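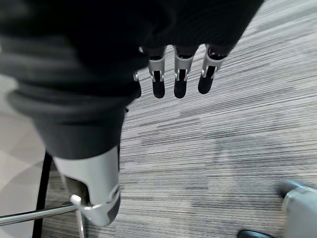
Drostwood, 2019-12-07

Hi, and welcome to the Koppel folder! I'm Mercy Were, and I look after the recordings for our student robotics club. The job in this set is picking up litter and getting it to the pedal bin with the yellow lid. We drive both arms by hand and log everything, wrist views and head view together.

There are 83 runs in here. Colette drove most of them and Thibault did the rest — you can tell them apart in the operator column, and also by how long Thibault takes over everything (sorry, Thibault).

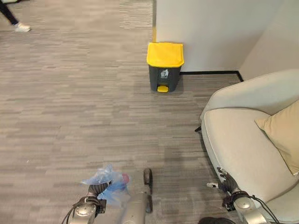
Each run has its own folder with the joint log, the video and a notes.txt. Please read the notes before you train on anything! Runs 1 to 9 use the old gripper calibration, so I leave them out of my own training. If the bag slipped or somebody restarted, it says so there.

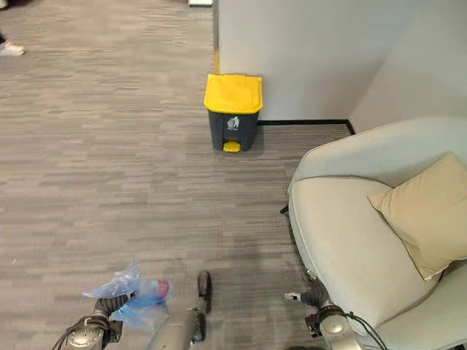 Head view: bag and red-capped bottle in the left gripper, bin against the wall.

Still to do: wrist timestamps for run 80, and a proper train/test split, which Solange wants by April. Found a bad label? Tell me the run number and I'll fix it.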